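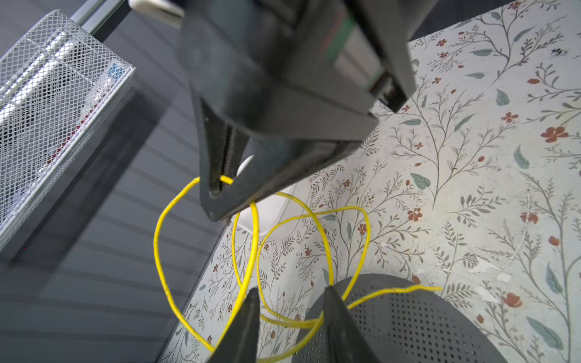

Page last changed: Tuesday, September 15, 2020

Home Workshop Notes Interviews Suppliers Contact

Winding light cable: Jovita Ledesma on spools, tubs and twist

Jovita Ledesma has looked after the wire stock at Clenstead for nine years. The stock is mostly thin insulated wire for bell circuits, model work and low-voltage lighting, bought in long lengths and returned from jobs in short ones. We spoke to her in June about how loose wire gets back onto a spool.

She starts with the loops. "Thin cable that's been dropped in a heap makes ovals and figure eights. People take that for a knot. Most of the time there's no knot in it at all, only crossings. If you pull on it, you'll get a knot."

Her method is to find a free end and leave the heap flat. The end is lifted over each crossing in turn, and the remaining loops stay on the work surface until they are needed. She does not shake the cable and does not hang it. "Hanging puts the whole weight on the top crossing. Flat, each loop only carries itself."

The surface matters less than people expect. Ledesma works on a patterned cover, pale with a floral print, and says a yellow wire is easy enough to follow on it. A dark wire on a dark bench is another matter. Smudges on the insulation are wiped off before winding with a dry cloth folded once over the wire. She looks for nicks at the same time. Anything with copper showing is cut out and the two lengths are stored separately.

On twist, she is particular. Wire lifted off the side of a standing spool gains one turn of twist for each loop removed. Wire drawn from a spool that turns on its axis gains none. "It's the same when you put it back. Turn the spool and keep the wire straight. If you hold the spool still and walk the wire around it, you've stored the twist for the next person."

How tight should the first layer be? "Tight enough that the loops don't slide on the hub. I don't care what the first two or three look like. They'll cross. After that I want them side by side, starting at the near flange and going across."

Clenstead's spools come from several sources. She prefers a wide hub for light wire, and would give up capacity to get one. A flange with holes in it is useful for anchoring an end: the wire goes through one hole and back out of the next. A solid flange needs tape, and tape leaves glue on the insulation.

The free length is kept up and clear of the floor where there is room for it. "You want to see it coming. A wavy line is fine, that's just memory from the old coil. A sharp bend you stop for." 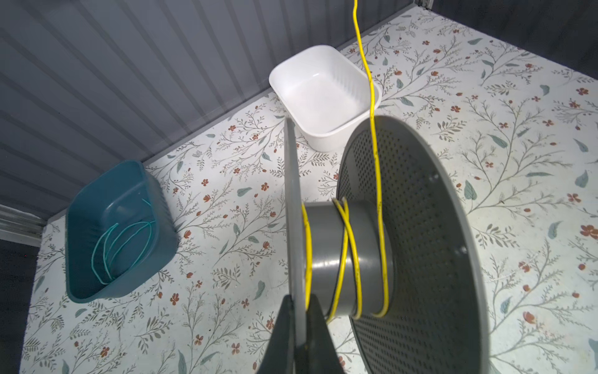 Tubs and basins

Lengths under 30 feet do not go on a spool. They are coiled by hand and laid in a rectangular tub or basin, one color to each. The teal-green wire has a dark teal basin, a pairing Ledesma describes as accidental. Coils are left loose and allowed to lean on the walls.

"I tried ties. Gumaro Cuautle ran the stock before me and he tied everything. You'd spend the morning undoing ties. A loose coil in a tub with straight sides stays where it is."

An empty tub is kept within reach during winding for offcuts. When the job is finished it is emptied and goes back next to the spools. The last full count gave 39 spools and some 40 coils in tubs, which she considers too many coils.

Labels go on the flange rim, with gauge, length and color. Length is measured on the way in and never estimated from how full the spool looks. Asked what she would change, she named the shelving. "It's too deep. The back row doesn't get used."

This site uses cookies to remember your settings. Accept Decline Read our cookie policy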